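Two arms on the packing bench

Ka-ming Chung has run the packing room at Tejada for longer than the current building has had a roof over it. The company sends out replacement kitchenware, mostly single pieces to people who broke one of a set, and on a normal day 283 parcels go through the room. In August the first robot bench went in, fitted out by Puvimeck. I asked him what had changed.

"The floor plan, first," he said. "We lost two packing tables and gained a desk. People minded the tables more than they minded the robots."

He had expected questions about jobs and got them at the first meeting. The company put in writing that no one would be let go over the bench, and so far no one has been. Three packers now split their shifts between hand packing and minding the arms. They get a slightly higher hourly rate for the second part, which took some arguing.

"I wanted it on paper before the thing was plugged in. Once it's running you have nothing to bargain with."

The bench is slow. A good packer does a mug in well under a minute, and the arms take roughly 3 minutes when the bag behaves. Chung doesn't hide the figures. The best day so far was 254 pieces, and that was with the bench left on through the evening and someone staying late to clear it.

"Hard things are easy for it. A box is a box. It's the soft stuff that stops it, and we use a lot of soft stuff."

What he likes is that wrists have had a rest. Two of his packers had been on light duty every winter. They now take the bench in the afternoons, and neither has asked to go back to full days by hand. What he doesn't like is the waiting. Minding the arms means sitting at a screen until something needs a person, and some of the staff find that more tiring than packing. One tried it for a week and asked to be taken off the list. He agreed to it.

The order software, Trita, was the other surprise. It was set up for people, who read a note and use their judgment. Every note now has to be a proper field. Chung spent most of a month going through 3,000 product entries with a colleague from the office.

"That was the real work. The arms came on a pallet."

I asked whether he would take a second bench. He said he would want to see a winter first, and he would want the packers asked before the supplier was.

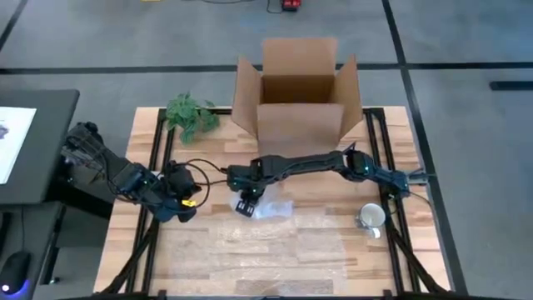 Chung would like the next round of changes to start with the packaging. He has asked the buyers to look at stiffer bags and paper sleeves, and samples are due from a firm called Zeno. Clear plastic is cheap and customers can see what they've got, but it crumples on the wood, and a gripper has to come straight down over it with both fingers while the mug waits off to the side. A packer would have picked up both at once, he said, one in each hand. If the sleeves work he will use them at the hand tables too, so that people can move between the two jobs without learning a different way of wrapping.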